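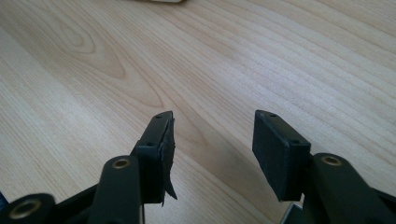

Plinby flower shop starts posting bouquets through the letterbox

If you've ever come home to a "sorry we missed you" card and had to trek three streets over to fetch your mum's birthday flowers from a neighbour, this one's for you. Floma, the little florist on the corner in Plinby, has started doing letterbox flowers, and I popped in at nine in the morning to find out how it all works.

Mhairi Strachan has run the shop for 19 years and says she held out against the idea for ages. She thought flowers squashed in a flat box would look sad by the time they arrived. Then her niece sent her some from down south and she was so cross at how nice they were that she ordered a stack of boxes the same week!

The stems go in while they're still in tight bud, with a damp wrap round the ends and a bit of tissue over the heads. You get nine stems in the small box, plus some greenery, and a card with instructions for trimming and arranging. At the moment it's spray roses, alstroemeria and lisianthus, with eucalyptus tucked in the side. Lilies are off the list – the buds are too fat to go through the slot, and a lot of people round here have cats anyway.

I asked Huiling Liao, who does most of the packing, what goes wrong. Mainly people leaving the box on the mat all weekend, she told me. Snip the ends at a slant, get them in cool water straight away and don't panic if they look a bit floppy for the first evening. Mine did. They'd perked up by breakfast and the roses opened a couple of days later (the pink ones are lovely, the cream ones a bit slower).

They did a trial run in the spring, mostly for regulars, and sent out 679 boxes before putting it on the website properly. Keir Halliday takes the orders over to the sorting office in Bivinby each afternoon, so anything you want sent the same day needs to be in by noon. You can still ring up if you don't fancy ordering online, and you can have a message written on the card by hand. Effie Cairns has the best handwriting in the shop and gets landed with most of those.

The teacup posies and the big hand-tied bouquets are staying, by the way. I did ask, as my sister would never forgive me otherwise. Those still go out by van in Plinby and Bivinby only, and they'll leave them in a porch if you say so when you order.

Peonies are going in the boxes for June, as long as the grower can cut them early enough, and Mhairi is hoping to do a dried bunch for the autumn. She's also thinking about a monthly subscription, though she hasn't settled on a price yet. I've put my name down to hear about that one – I'll post the details here when I get them.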